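Checklist for the furnished apartment, filled in during the April visit. Tenant side: Botura. Owner side: Wonen, represented by Fabrice Sabatier. I write my comments directly under the points, so please read them together with the mark.

Marks: **OK** = accepted, **R** = repair before move-in, **Q** = question for the owner

## 1. Entrance and hallway

- [x] Front door closes and locks from inside without a key - **OK**
- [x] Smoke alarm present, test button pressed - **OK**
- [ ] Light in hallway - **R**

Comment: The lamp holder in the hallway moves when I touch the cover. It must be fixed by a person who is qualified for it. Please do not only tighten the cover, as it was done the last time.

## 2. Electricity

- [x] Main switch can be reached without a chair - **OK**
- [x] Residual current device trips on test - **OK**
- [ ] Labels in the fuse box - **R**

Comment: Two labels are written in pencil and I can not read one of them. The report from Lacroix has the full list of circuits, so it is enough to copy from there. The heater in the bathroom is 2,000 W and the one in the hallway 1,000 W. They must not be used together on one extension cord.

## 3. Laundry

- [x] Floor around machine free of water marks - **OK**
- [x] Door or lid opens and closes fully - **OK**
- [x] Drain hose fixed, no sharp bend - **OK**
- [ ] Age of inlet hose known - **Q**

Comment: I found no date on the inlet hose. If the owner has no invoice for it, I ask for a new one. The tap should be closed when the tenants travel for more than a few days, and this must be written in the house rules. At the moment the rules speak only about the kitchen tap.

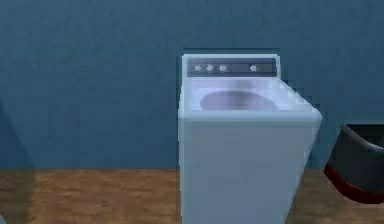 *Point 3 - top-loading washing machine, knobs on the rear panel.*

## 4. Kitchen

- [x] Extractor fan works on all speeds - **OK**
- [x] Fire blanket on the wall, not above the stove - **OK**
- [ ] Upper cabinet, left side - **R**

Comment: One hinge has lost a screw. The door still holds but hangs lower on one side. Invoice 559 from Vakport mentions "cabinet hinges", so I think this was already paid once. Fabrice Sabatier will check with them.

## 5. Bedroom

- [x] Window opens, and the limiter holds - **OK**
- [x] Walls without damp smell - **OK**
- [x] Bed ladder does not move under the weight of an adult - **OK**
- [ ] Bolts of the raised bed tightened - **R**
- [ ] Height of guard rail above mattress - **Q**

Comment: The ladder itself I accept. Two bolts at the head end could be turned by hand, and I want them tightened with a proper key. For the guard rail, the height depends on the mattress, so a thicker one must not be bought later without a new check. I also ask the owner to send the assembly instructions, if he still has them. Small children should not sleep in the upper bed.

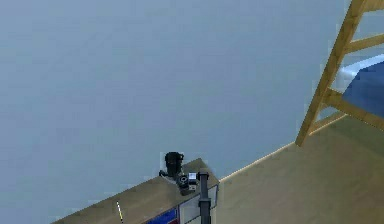 *Point 5 - ladder of the raised bed, desk to the left.*

## 6. Bathroom

- [x] Hot water arrives, temperature limited at the mixer - **OK**
- [x] Door lock can be opened from outside with a coin - **OK**
- [ ] Silicone behind the sink - **R**

Comment: The silicone is black in one corner. Cleaning was tried but it comes back, so it should be cut out and made new.

## Follow-up

All points with **R** are to be finished before the keys are given. For the points with **Q** an answer by email is enough. I will come again for the hallway lamp and the bed bolts only - the other repairs can be shown to me with the invoice. Fabrice Sabatier keeps the signed copy, and Botura receives a scan.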